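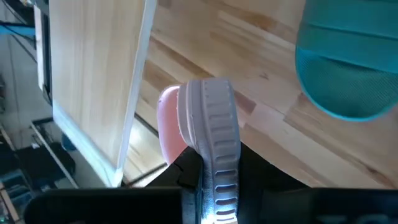
Flutov Field Interview Set

In stock – sent out from our Gristusholm office

I spent a good part of my working life asking people in small towns whether they felt safe, and writing down what they said on whatever paper I had with me. Backs of agendas, hotel pads, once the inside of a biscuit box. If you do community security research, or local peace work, or monitoring of any sort, you probably have a drawer like mine. The Flutov set came out of that drawer (a bit at a time, and with a lot of crossing out).

It's a paper kit for doing household and small group interviews on everyday safety: policing, land quarrels, disputes over water, young people and work, how returning families are getting on. There's no app and no login. You take it out, you talk to people, you bring it back and type it up in the evening with a cup of tea.

What's in the set

50 prompt cards, printed on one side so you can write on the back
6 stitched notebooks, one for each theme
3 blank consent pads in carbonless paper, so the person you've spoken to keeps a copy
A fold-out sheet for sketching a village or a street with the people who live there
A short guide to using it all
A cloth wrap with a tie

The whole lot weighs 409 grams, which I'm quite proud of! The first version was nearly double that and my shoulder let me know.

About the cards

The cards are the bit people write to me about. Each one has a plain opening question and a couple of softer follow-ups underneath. "Who would you go to first if something was stolen?" gets you a lot further than asking somebody to rate their trust in institutions, and it doesn't make them feel they're sitting a test. Padmavathi Raju went through every question with me, and she was ruthless about words like stakeholder and resilience. They're all gone. She also made me move the questions about weapons much later in the pack, and she was right, I'd had them far too early.

You don't have to use them in order, and please don't use all of them. I normally pick out eight or nine the night before and leave the rest in the wrap. The coloured corner tells you which notebook a card goes with.

The notebooks

Ruled on the right, blank on the left. The left side is for your own thoughts, so they don't get mixed up with what the person said. Pages are numbered, and there's a narrow margin for codes if your project uses them. There is no space for names anywhere, and I've had a few emails asking me to add one. I'm not going to – keep your list of names somewhere else, please, and never in the same bag.

Our printer, Ramanauskas, changed the cover stock in April to something a little stiffer. It's easier to write on when you're standing in a doorway. The older covers are all sold, so whatever you order now will be the new ones.

Languages

The cards come in English as standard. We can also print them from your own translation if you send it as a plain table with the card numbers down the side. Do have somebody else translate it back into English before you send it. I once took out a set where "dispute" had become "lawsuit" all the way through, and it was a very long afternoon.

Who it suits

Small organisations, mostly, and students heading off for their first stretch of fieldwork. Silvan Prantl uses the fold-out sheet by itself for workshops with town councils, and we sell that separately for the same reason. If you're running a big survey with hundreds of respondents you want something electronic, and I'd be fibbing if I told you otherwise.

It isn't a substitute for training either. The guide has a page on stopping an interview when somebody gets upset, and another on what to do if a local official turns up and wants to listen in, but a page is a page. Go out with a more experienced colleague first if you possibly can.

Ordering and refills

Flonero handles the orders and the posting. You can buy the full set, or just refills of the notebooks and consent pads. The cards last for ages as long as you don't write on the backs in ink (I do, I can't help it). Charities and student groups can ask for an invoice, so there's no need to pay by card.

If something arrives bent or short of a pad, drop us a line with your order number and we'll post another. And if you find a question that falls flat where you work, I'd love to hear which one it was and how people answered it. I'm already scribbling on a set of my own for the next printing.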